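Depth dropouts on dark glass, part two

In the last post I said the depth holes on switched-off screens were a sensor problem and that I would stop trying to fix them in software. I have changed my mind on the second half of that.

Quick recap for anyone who skipped it. Storero is our hand-object tracker. It takes color and depth from a head-mounted view, segments both hands and the held object, and fits a six-degree-of-freedom pose to the object at every step. Raju is the planner downstream, and it only cares about the pose and the contact points. When the object is a mug or a box, the fit is fine. When it is a phone with the display off, most of the front face returns no depth, or returns the depth of whatever is reflected in it. The fitter then sees a thin ring of valid points at the rim and a hole in the middle, and it will happily tilt the plane to swallow a few bad points from the reflection.

My first attempt was to fill the hole by interpolating from the rim. This works until a hand reaches over the top edge, at which point a good part of the rim belongs to fingers and the interpolation pulls the plane toward the knuckles. 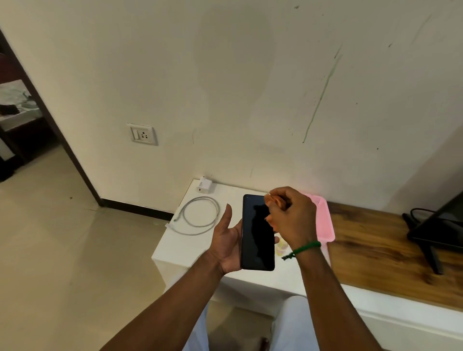

The version I merged in October drops interpolation entirely. Inside the object mask, depth is ignored unless it agrees with the rim plane to within a threshold. The rim itself is taken from the color edge, eroded by 2 pixels, with anything the hand mask claims removed first. If fewer than 20 rim points survive, the fitter holds the previous rotation and updates translation only, using the supporting palm as a weak prior. Anneliese Petersen argued for holding translation too. I tried it, and the pose lagged visibly whenever the wearer moved their head.

The order of operations matters more than I expected. Hand mask first, then erosion. Doing it the other way leaves a strip of fingertip pixels along the boundary, and those are exactly the points with clean, confident, wrong depth.

I ran it over 2,000 clips from the Flemotberg set. Rotation flips, meaning a jump past the fitter's limit between consecutive steps, are down to almost 1,000 from a number I would prefer not to print. Most of what remains is mask failure, where thumb and phone edge get merged into one segment. That needs a better segmenter, and Nabila Mangundap has a branch for it in Statport that I have not reviewed yet.

Known issues: the threshold is a constant and should scale with distance. The palm prior assumes the object is held from below, so a phone gripped by its sides gets a small bias upward. The hold-rotation state has no timeout. I will add one when I decide what Raju should do with a pose marked stale, because at the moment it treats stale and missing the same way and replans from scratch.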